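Collbridge Deployable Reflector Study
Progress report to the Nitomness Fund
Reporting period ending May 2024
Submitted 15 Jun 2024 by Dong-geon Yoon, principal investigator

Status

The study remains within budget and is on schedule except for item 2.3 (thermal cycling of the rib hinges), which has slipped into the next period. Two of the three hardware deliverables for this phase have been accepted. The third, the mesh tensioning fixture, was delivered by Liltoteck in May and is being checked against its drawing set.

Work completed

The reflector under study is a folded mesh antenna intended for a small Earth-observing radiometer in low orbit. The measurement need has not changed since the proposal. The antenna has to hold its shape well enough, while spinning, that errors in surface figure do not show up as false changes in snow water content.

Surface model. Cletus Ruiz-Ortega finished the second version of the finite element model. It now has 1388 nodes on the front net and 1346 on the rear net. The difference comes from the cutout at the boom attachment, where the rear net is open. The earlier version treated both nets as identical and gave a stiffness at the boom that was too high. Mode shapes from the new model have been sent to the dynamics group, and the first bending mode of the boom is lower than previously reported. It stays clear of the spin rate and its first harmonic.

Mesh samples. Deok-su Yeo tested the knit samples from the Bang loom run in both knit directions. Samples loaded along the course direction relaxed more than those loaded along the wale direction during the hold at constant strain. Most of the relaxation took place early in the hold. The tensioning procedure has been revised to include a rest period before the final adjustment. Samples from the edge of the roll showed uneven stitch length and will not be used for flight-like panels.

Rib hinges. The hinge opens through 90 degrees and latches at the end of travel. Deployment torque was measured at room temperature on both engineering hinges. Hinge A met the torque margin. Hinge B met it after the bushing was replaced with one from a different lot. The removed bushing is being sectioned. Until that work is done, the cause should be treated as open.

Deployment simulation. Čestmír Kratochvíl moved the deployment case to the new multibody solver and reran the reference cases from the previous report. Results agree except in the last part of the motion, where the new solver keeps the net slack for longer before it takes up load. The contact settings are the likely source. A comparison at smaller time steps is in progress. 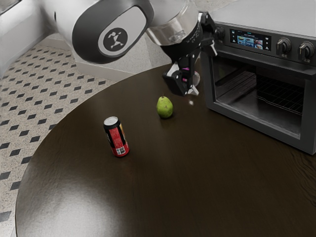
Figure 1. Robotic arm with parallel gripper above a tabletop, rendered in simulation.

Problems and changes

The thermal chamber was out of service for part of the period because of a failed compressor. Item 2.3 could not start without it. The chamber has since been repaired and passed its acceptance run, but the queue is long. We ask the Fund to approve a new completion date for item 2.3 at the end of the next reporting period. No added money is requested. The delay does not affect the mesh work, but it does hold up the hinge life test, which uses the same two units.

Jong-dae Cho has taken over configuration control. Drawings issued before the change keep their old numbers. New drawings carry the prefix CDR.

Plan for next period

Complete the dimensional check of the tensioning fixture and close out the delivery.
Start thermal cycling of hinges A and B.
Report on the sectioned bushing.
Resolve the slack net difference between solvers.
Tension the first full panel and measure its surface by photogrammetry.

The panel measurement will be compared with the version 2 surface model. If the measured figure falls outside the error budget, the rear net tie spacing will be reviewed before the second panel is cut.

Spending

Labor was under plan, mainly from the idle time on item 2.3. Materials were slightly over plan after the replacement bushing order. The full cost table is attached as Annex B, and the test logs for the mesh samples as Annex C.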